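Bindport switches meal kit deliveries to plain returnable cartons

Bindport, the regional grocery delivery company, will ship all of its weekly meal kits in unprinted corrugated cartons from December. Customers can hand the empty carton back to the driver at the next delivery.

The change follows a trial with 219 households in the Magalhães district. Cartons in the trial were folded flat, checked at the Zarnen depot and sent out again until they were too worn to use. Worn cartons went to paper recycling.

"Customers told us they had nowhere to put the boxes," said Akua Acheampong, head of operations at Bindport. "Taking them back was the most common request we had last year."
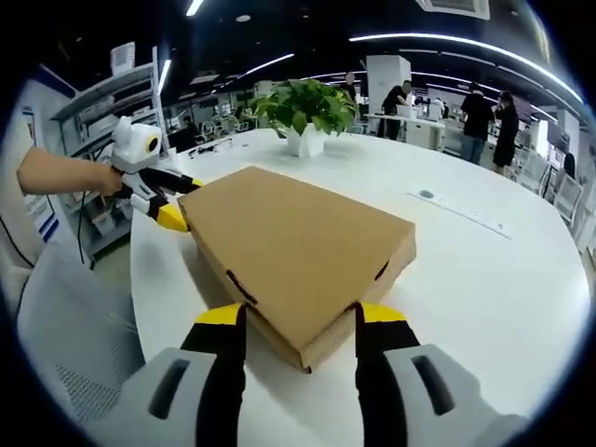
A brown corrugated cardboard box on a white table.

The cartons are supplied by Sustis, which will deliver them in two sizes. The larger one holds up to 16 meals. Neither size has a plastic window or a glossy coating, and address labels peel off in one piece.

Customers do not pay a deposit. Each returned carton adds 70 cents in credit to the account, and the credit can be used on any order.

"We kept the rules short," said Haoran Yao, who manages packaging at Bindport. "Take out the food and the ice packs, fold the box, and leave it by the door."

Bindport delivers on 862 routes. Orders already scheduled do not need to be changed.

Media contact: Bindport Press Office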